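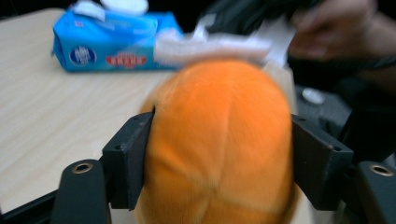

Day 9 of the sleep plan and I am no closer to believing in it. Sneha swears by the whole thing – the Dunik tea, the breathing, the lights down at eight, the little booklet from Zavcombe that cost more than my last pair of shoes. Page 4 says to pick a "calm object" and look at it until your thoughts settle. I used the fuzzy orange ball, the one with the stitched seams, and my thoughts settled on the electric bill. It is also a very loud orange for a calm object, but the booklet has no opinion on color.

Slept from midnight to ten past three. Then awake, then a dream where I had to return library books to a boat. Up at six. The plan would call this "a transition night." Last week's were transition nights too. I asked Sneha how many of those a person gets and she said I was being negative, and that being negative shows up in cortisol. Maybe so. I would like to see who measured it.

What bothers me is the numbers. The booklet says 90 percent of readers sleep better in a month. Which readers? Did they ask the ones who quit? I quit a lot of things and have never had a survey about it. And most bad sleepers get better for a while on their own. I did in May, with no tea at all, and gave the credit to the new pillow.

The tea tastes like a wet fence. I have 708 milliliters of the stuff in the fridge, already brewed, and will probably finish it out of stubbornness.

Mrs. Thakur next door says she hasn't slept past four in twenty years and gets her ironing done. No booklet. She looked fine to me.

I told Sneha I'd go to the end of the month, so I will. No coffee after noon, though that part seems like plain sense and I was half doing it anyway. Lights down now. It's 8:20 and still bright outside, and somebody on Gremness is mowing.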